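On Learning to Cook for One Again

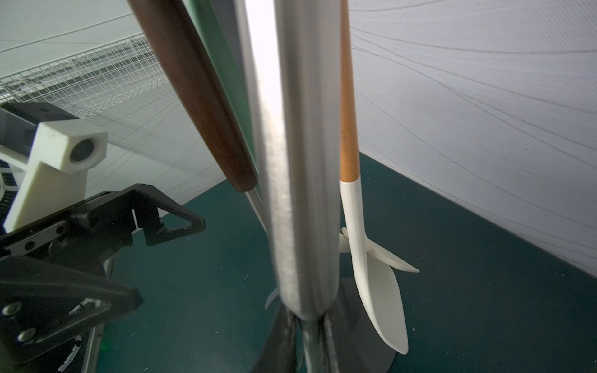 Filed under: Home & Kitchen Life

My youngest moved out in May, and for the first few weeks I went right on cooking as if she hadn't. I made the big pot of lentils. I made the whole tray of chicken thighs. I stood at the counter chopping three onions because I have always chopped three onions, and my hands got there before my head did. Then I ate lentils for six days, and by the last of them I was having toast for supper and feeling sorry for myself.

I mentioned this on the phone to my friend Ingeborg Lenz, who has lived alone for a long time and enjoys it more than anybody I know, and she laughed at me (kindly, mostly). She told me to stop shrinking my old recipes and to find some new ones that were small to begin with. I wrote that on the back of an envelope and stuck it to the refrigerator, where it has been ever since, getting splattered.

She was right about the shrinking. Have you ever tried to make a third of a meatloaf? You end up with one-third of an egg to deal with, and a loaf so little that it dries out before the middle is done. Soup is a bit more forgiving, but a small amount in my usual pot boils down so fast that I scorched it twice. So I gave up on the family recipes for the time being and started over with eggs, the way I did when I was first married and knew how to make nothing at all.

I'd forgotten how good an omelet is when you only have to make one! When there were four of us at the table I never made them, or if I did, the first was cold by the time the last came out of the pan, and mine was always the last. Now I make it just for me, with whatever is in the crisper, and I sit down while it's still puffed up. I've had it with leftover potatoes, with spinach, with the end of a jar of roasted peppers, and once with cold rice and soy sauce, which sounds odd and was wonderful.

The other thing I've gotten fond of is what my neighbor Ningsih Teoh calls a rice bowl supper. She cooks a pot of rice, puts half of it away in the freezer in flat little packets, and then all week long she's ten minutes from dinner. I was doubtful about frozen rice, I'll admit it. But you sprinkle a spoonful of water over it, cover it, warm it until it steams, and it comes back soft. On top goes a fried egg, or a bit of salmon, or green beans with garlic and a squeeze of lime. She brought me a jar of her chili sauce to go with it, and I have been stingy with that jar. I hide it behind the mustard when company comes.

Shopping has been the harder lesson. A bunch of celery is a serious commitment for one person, and so is a cabbage, though a cabbage at least has the decency to wait for you. I buy loose carrots now instead of the bag. I ask the man at the meat counter for two sausages, and I was embarrassed the first time, as though I'd be holding up the line, but he just wrapped them and wished me a nice evening. Bread I slice and freeze the day I buy it. Fresh herbs were my downfall for weeks until I started keeping parsley in a glass of water with a bag over the top, and even so I do have to remember that it's there.

I've also been going through the kitchen, a drawer at a time, trying to decide what I still use. The wooden-handled things stay, no question. I like how they feel, and I've never been able to cook comfortably with something that has a cold handle. The giant roasting pan is going to my son, and the second colander can go too. I can't seem to part with the stockpot, even though I have no earthly reason to make that much of anything before the holidays, so it's on the top shelf where I can look at it.

There are evenings when it's lonely, and I won't pretend otherwise. The radio helps. Setting a real place helps even more, with a cloth napkin and a proper plate, and I try not to eat standing at the counter unless it's popcorn. Anjana Siddiqui from my reading group eats alone most nights as well, and we've started calling each other while we cook, each with the phone propped up someplace safe from the steam. We don't always have much to say. Last week she talked me through her mother's potatoes with cumin, and I burned the seeds, and she made me throw them out and start again.

I'm going to try her dal next, in the small saucepan this time. If you have a soup that works for one or two bowls without a lot of fuss, please leave it in the comments. I'm particularly after something with white beans.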